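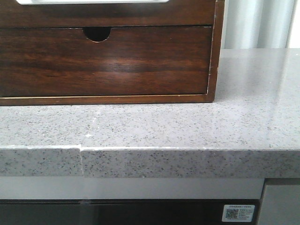
Fig. 5. Countertop drawer unit, drawer closed.

4. Placing and checking the Graditura humidity sensor

The leaflet in the box says the sensor can go "anywhere in the home." We doubt it. Most of the complaints that reach Kwiatkowski support are about placement, and the first few steps here deal with that. If you have already stuck yours to a wall, you may want to start at step 3 and see how far off it is.

4.1 First placement

1. Pull the plastic tab from the battery door. The light should blink green. A single red blink is described in the leaflet as "normal start-up." In our experience it often means a weak battery, so try a fresh one.
2. Set the sensor on an open shelf or counter, away from the kettle, the sink and direct sun.
3. Leave it alone for 24 hours. The display will show a number long before that. Do not trust it yet.
4. Write down the reading, then move on to 4.2.

Note: The box promises a range of 800 feet. That may be true in an empty field. Test the signal in the room you plan to use, with the doors shut.

4.2 Sensors in drawers and cabinets

A closed drawer holds its own air, and the reading will lag behind the room. This is useful if you store seeds, stamps or spices and no use at all if you want to know about the kitchen.

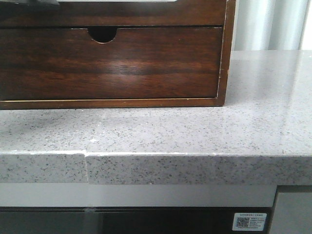
Fig. 6. Drawer front with finger-pull notch.

1. Place the sensor flat, display up, near the middle of the drawer.
2. Close the drawer and wait 30 minutes before opening the app.
3. Compare the reading with the one from 4.1. A small gap is to be expected. If the two match exactly, check that the app is not still showing the old value, a fault the version 2 update was supposed to fix.
4. Do not tape over notches or gaps to get a "truer" number. You would be measuring a drawer you don't have.

Caution: Keep the sensor out of drawers that hold loose batteries, coins or keys.

4.3 Calibration

The app offers "Smart Calibration." We have not been able to learn what it does, and readings sometimes come out worse afterward. Use the manual offset under Settings > Sensor > Adjust, and note the old value before you change it.

If the reading still drifts after a fresh battery and a manual offset, see section 7, Returns.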